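Accueil | Billetterie | Abonnements | Espace scène | Aide | Contact

Guide d'installation Suller — Gestion de salle et de représentation

Section 4. Préparation d'une série de représentations

La présente section s'adresse aux régisseurs généraux et aux responsables d'accueil chargés de paramétrer une nouvelle production dans le logiciel Suller. Elle suppose que le plan de salle a été importé (voir section 3) et que les comptes des utilisateurs ont été ouverts. Les écrans cités correspondent à la version mise à disposition le 24 mars 2025. Les théâtres utilisant encore le module Porkley pour la conduite lumière se reporteront également à l'annexe B avant toute modification des effets enregistrés.

4.1 Création de la production

1. Ouvrir le menu Productions, puis sélectionner Nouvelle fiche.

2. Saisir le titre complet de l'œuvre, tel qu'il figurera sur les billets. Le titre abrégé, destiné aux écrans de la régie, est généré automatiquement et peut être corrigé à la main.

3. Renseigner l'auteur, le traducteur le cas échéant, le metteur en scène et la compagnie. Ces champs alimentent le programme de salle ainsi que la déclaration des droits.

4. Indiquer la durée du spectacle et la présence éventuelle d'un entracte. La durée de l'entracte est saisie séparément.

Remarque. Une adaptation ou une lecture publique doit faire l'objet d'une fiche distincte, même lorsqu'elle reprend la distribution d'une pièce déjà enregistrée.

5. Enregistrer la fiche. Son état passe de « Brouillon » à « En préparation ».
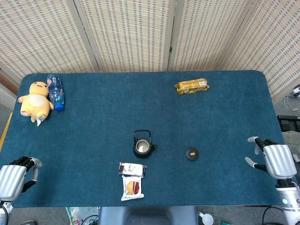 4.2 Ouverture du calendrier

1. Depuis la fiche de production, choisir l'onglet Calendrier.

2. Définir la période d'exploitation. Pour une série donnée en avril, par exemple, la période doit inclure les journées de montage, les répétitions techniques, la générale et le démontage.

3. Ajouter chaque représentation en précisant l'heure d'ouverture des portes et l'heure du lever de rideau. Les matinées scolaires sont signalées par la case prévue à cet effet.

4. Affecter une salle à chaque date. La grande salle du complexe Buchanan est proposée en deux configurations : 1000 places avec le parterre entier, 900 places lorsque la fosse d'orchestre est ouverte.

5. Valider. Les conflits de calendrier s'affichent en rouge et doivent être levés avant la mise en vente.

Attention. Le changement de configuration après l'ouverture des ventes entraîne la suspension immédiate de la billetterie pour la date concernée. Les spectateurs déjà placés dans les rangs supprimés ne sont pas réattribués automatiquement. La régie de billetterie procède alors au replacement manuel, selon la procédure décrite en section 6.

4.3 Distribution et doublures

1. Ouvrir l'onglet Distribution et créer une ligne par rôle.

2. Associer à chaque rôle un interprète titulaire et, s'il y a lieu, une doublure. Un même interprète peut tenir plusieurs rôles ; le logiciel contrôle alors que les entrées ne se chevauchent pas dans la conduite.

3. Préciser pour chaque interprète la loge attribuée et l'heure de convocation.

4. Cocher Publier la distribution lorsque celle-ci peut être rendue publique. Tant que cette case n'est pas cochée, les noms restent visibles des seuls utilisateurs de la régie.

En cas de remplacement le jour même, la substitution s'effectue dans la feuille de service et non dans l'onglet Distribution. La modification ne vaut ainsi que pour la représentation en cours, et l'affichage du hall est mis à jour à l'enregistrement suivant.

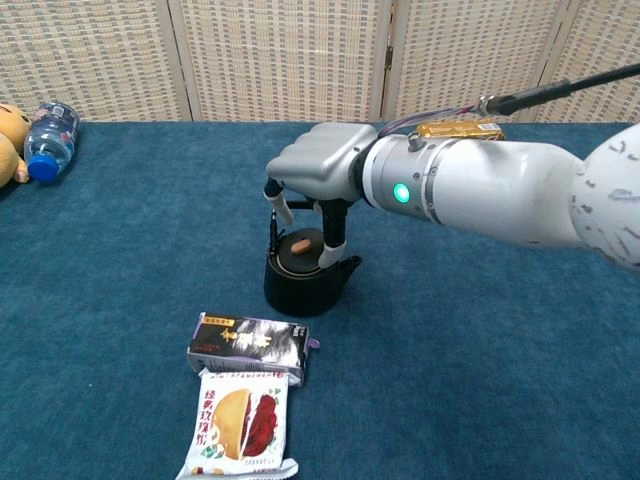 © Suller — service documentation

4.4 Conduite et tops

La conduite rassemble les effets de lumière, de son, de machinerie et de vidéo dans leur ordre d'exécution. Elle est établie par le régisseur général à partir du texte annoté.

1. Importer le texte de la pièce depuis l'onglet Conduite. Le découpage en actes et en scènes est repris du fichier source.

2. Placer le curseur à l'endroit voulu et insérer un top. Chaque top reçoit un numéro, un département et un libellé.

3. Pour les effets liés, utiliser la commande Chaîner. Une chaîne comporte 4 effets au maximum ; au-delà, il convient de créer un nouveau top.

4. Vérifier la conduite en mode Lecture. Ce mode n'envoie aucune commande aux équipements du plateau.

5. Verrouiller la conduite à l'issue de la générale. Toute modification ultérieure requiert le mot de passe du régisseur général et est consignée dans le journal.

Attention. Les tops de machinerie ne doivent jamais être exécutés en mode Plateau sans la présence d'un machiniste à vue. Le logiciel ne se substitue pas aux consignes de sécurité de l'établissement.

Remarque. Les numéros de tops compris entre 800 et 900 sont réservés aux annonces de salle et aux saluts. Une conduite importée qui emploie ces numéros est renumérotée lors de l'import — un rapport de correspondance est alors joint à la fiche.
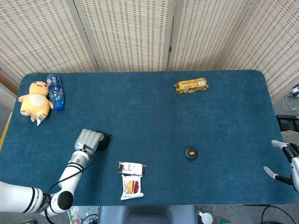
Fig. 4-3. Table recouverte de feutre bleu-vert, peluche jaune et paravent.

4.5 Liaison avec l'affichage du hall

1. Raccorder le boîtier Ulov au réseau de l'établissement, puis le mettre sous tension.

2. Dans Suller, ouvrir Paramètres, Affichage, puis sélectionner le boîtier dans la liste. Si celui-ci n'apparaît pas, contrôler qu'il se trouve sur le même sous-réseau que le poste de régie.

3. Choisir les informations à diffuser : titre, distribution du jour, durée, heure de fin prévue, rappel relatif aux retardataires.

4. Lancer un essai. Le message de test demeure affiché jusqu'à son annulation depuis le poste de régie.

Les retards de lever de rideau saisis dans la feuille de service sont répercutés sur l'heure de fin affichée. Le temps d'entracte n'est pas recalculé.

4.6 Contrôles avant la mise en vente

Avant de faire passer la fiche à l'état « En vente », l'utilisateur s'assure que les places réservées à la régie, à la compagnie et aux personnes à mobilité réduite sont bien bloquées sur chaque date, que les tarifs scolaires sont limités aux matinées et que le visuel de la production est enregistré au format demandé. Le bouton Mettre en vente reste inactif tant qu'un champ obligatoire est vide.

Pour l'édition des feuilles de service et du rapport de représentation, se reporter à la section 5.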